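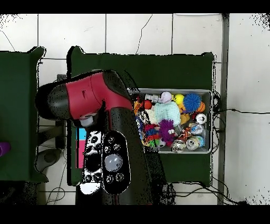 Dorothy Catterall

Last updated: January

Sorting a toy jumble: your questions

I get a lot of mail about mixed toy bins, so I've put my answers on one page. Skip around all you like!

Do I have to sort everything at once?
Please don't. I work one tray at a time on a plain table (mine are dark green, and a bright ball shows up beautifully on that). When I helped with the playroom shelves at Braltdale we had 200 toys to get through, and we only ever had one trayful out.

What comes out first?
Anything that isn't a toy. You'd be amazed how cans and wrappers creep in with the plush tigers and the squishy balls - I pull those before I even think about categories. Drink cans go straight to recycling, and so does a plastic bottle unless some child is fond of it.

Wire basket or solid tray?
I like both. Wire mesh lets the crumbs and grit fall through, so shake it outdoors. The trouble is small stuff and loose knitted things, which catch on the wires. A solid tray with a lip is kinder to those.

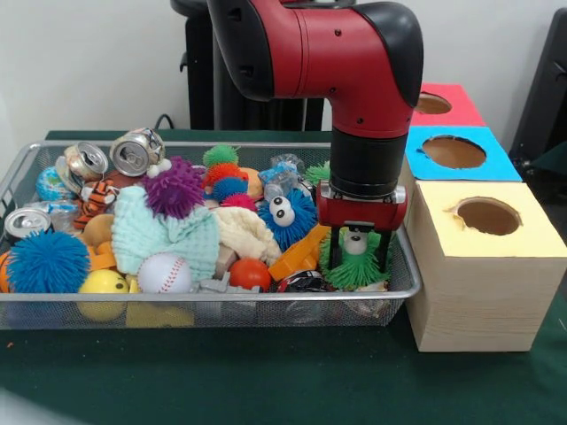
How do I clean spiky rubber balls?
Warm water, a drop of dish soap and an old toothbrush between the spikes. Rinse well and let them dry on a towel overnight. The ones with long floppy strands pick up every hair in the house, so I roll those over a strip of packing tape first. Plush gets its own wash, cold, in a pillowcase.

How many categories should I have?
I use 4: balls, plush, figures, and "ask somebody." My friend at Astgate tried it with 54 little labels and gave up by lunchtime. Cube boxes with a round hole in the top are lovely for this, and a different color for each kind means even the tiny ones can help. Yellow, blue and pink work fine for me.

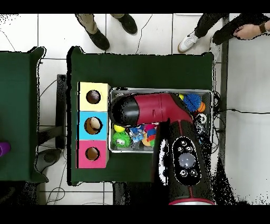

You can stack them in a column if space is tight, but do check that the hole is big enough before you promise a box to the balls! I once had to squash a foam one in with both thumbs and then couldn't get it back out.

Filed under: Toys & Playroom, Tidying, FAQ

Contact Dorothy | © Dorothy Catterall | Back to top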